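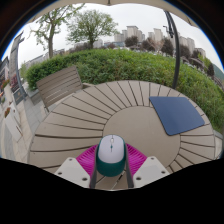
About Fosesmont

Fosesmont refurbishes computer accessories. Mice, keyboards, headsets, the stuff that lives in the bottom drawer of every office in the country until somebody retires. Companies send it to us by the crate, we test it, clean it, fix what can be fixed, and send it back out to schools and small businesses that would rather not pay full price for a thing that clicks.

Faustino Gallegos and Consuelo Varela started the company at a kitchen table with 500 dead mice bought at a liquidation sale. Most of them were in fact dead. The business plan was revised that evening.

How we got a robot

For years every mouse was picked up, plugged in, clicked, scrolled, slid across a pad and put down again by a person. On a good shift our bench crew got through 1,027 of them. After a shift like that you go home and your hand keeps going without you.

So we bought an arm from a firm called Festov. The brochure showed a smiling man with a tablet and a cup of coffee. Our first month with it featured Abundio Maldonado lying on the floor with a flashlight in his teeth. The arm crushed a few scroll wheels, threw one keyboard a respectable distance, and refused to touch anything glossy. By August it had settled down and managed 1,081 mice in a shift, which we celebrated with a sheet cake it was not able to cut.

Teaching it

A robot doesn't know what a mouse is, and it certainly doesn't know that the round ones roll out of your grip if you pinch them too near the front. Our people know that. Much of the work on our side of the building is now showing the machine how it's done, with a hand-held gripper, one pick at a time. Pick it up, set it on the pad, let go, do it again a little to the left. Braulio Contreras has done more of these than anyone and has opinions about thumb fatigue he will share at lunch whether or not you are eating.

The job title is "demonstrator." It pays more than the bench did. We checked, because the bench crew told us to.

What changed, and what didn't

No one was let go when the arm came in. Two people left anyway, one for nursing school and one for reasons he described as "the beeping." Wrist complaints are down. Complaints about software updates are up, and have taken over the whiteboard where wrists used to be.

Anything sticky still goes to a human. So does anything with a cord tied in a knot, which is almost 100 a day, and every single headset.

Visiting

We're on Laing Street in Deven, behind the tire place. Faisal Gondal runs the tours, mornings only. Wear closed shoes and leave your own mouse in the car, or it may get refurbished.

14 shares | 3 comments

We use cookies to remember your preferences. By continuing to browse you accept our cookie policy. Accept | Manage settings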